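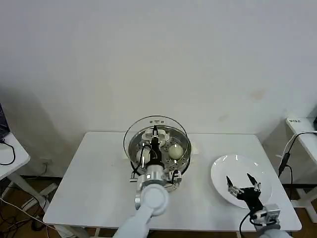 Home Diary Scores Gear Older entries

December, 6:40 am

Can't sleep so writing this up before work. Qualifier at Skurnari yesterday. Missed by 2. Two! Going over every hole in my head since 4.

Front nine fine. Better than fine. Three under at the turn, putter hot, hands freezing. Wind came up on 10 and I started steering it. Bogey, bogey, par, then the double on 14 - pulled a 3 wood into the junk left of the bunker, should of hit iron. Knew it standing over the ball. Hit it anyway.

Birdie on 16, long one, downhill. Figured that got me back in. Then three putts on 17 from nowhere. Par on the last, sat on the wall by the scoreboard for an hour watching other peoples numbers go up. Last group knocked me out.

481 yards, that 14th. Playing it as a par 4 into that wind is just mean.

Stuff to sort:
- wedges. Grooves are gone on the Bortolotti, no spin at all out of the wet rough
- lag putting, 3 nights a week, the hall carpet will do
- stop eating nothing before a morning round. Was shaking by 12
- new glove!!

Next one is Allutow, flat and short, suits me better. After that Prekard if the entry fee doesn't go up agian. Only 2 spots there though. Back is tight on the left side, probly the drive home more than the golf. Walked 4000 extra steps looking for balls, says the watch.

Not as mad as I was last night. Still pretty mad. Shower, work, range at 5 if the light holds - just wedges, leave the 3 wood in the car.

Comments (3) Share (2)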